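Flarholm Open Day: Your Questions, My Answers
Posted 17/01/2024 by Sum-yee Liao

So many of you wrote in after my note about the next open day that I figured I'd put the answers on one page. I host the visits at Flarholm with Lok-yiu Su, and between the two of us we've heard most of these before (some of them many, many times). If yours isn't on the list, bring it along and ask me at the door!

Is there a real robot to look at?

In the morning, no, it's all on the big screen. We run a simulated kitchen that our team calls Kan, and the robot in it works at a sink. People sometimes look a little let down when I tell them that, and then they stay through two coffee breaks watching it. The practice kitchen is where most of our work gets done, so you're seeing the thing we look at all day long.

Do I need to know anything about robots?

Nope. If you've ever stood at a sink you know enough. Cheng-en Kuo gives a short talk first, in plain words, and he really does like being interrupted.

What will be on the screen?

The sink, mostly, with a plate in it and some food here and there. We switch between views and between runs, so things won't be in the same spot every time you look up. These are from the demo: 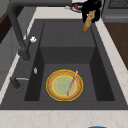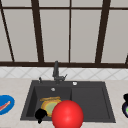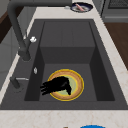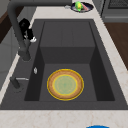 Why does the hand look different from one view to the next?

Good eye! The black gripper is the hand itself. The shiny red ball in the second picture is a marker that stands for the working end of the arm, and it's big enough to hide a bit of the plate. Kids call it the tomato. I've started calling it that too, and Lok-yiu wishes I wouldn't.

Why a sink, of all places?

Because it's a pain! Reaching down between walls is harder than picking something up off an open counter, and a plate lying flat on the bottom doesn't give you much to grab. Then you put a faucet in the way. Chun-hung Tai picked the kitchen when we started and I complained for weeks that we should do a desk. He was right, and he may bring it up during your visit.

Does it ever mess up?

Oh, sure. Runs go wrong in front of visitors and we leave them up on the screen. We had 3,468 runs saved when I last checked, good ones and bad ones together, and you're welcome to ask for a bad one. Please do, they make for much better questions.

Can I drive it myself?

Yes, after the talk. You get a hand controller and 5 minutes at the Altonon desk (that's just what we named the desk, there's a long story). Kam-wah Au sits next to you and helps. Nothing breaks if you bump the counter, so bump away.

How many people can come?

The hall holds 210, and we've filled it before. For the driving part you put your name on the sheet when you arrive, so come early if that's what you're after.

Can I take pictures?

Of the screen, go right ahead. Please ask before you take any of other visitors.

When's the next one?

In March. I'll put the date up on the Trasine board in the lobby and on this page as soon as I have it. Parking is behind the building, and the side door is the one that opens.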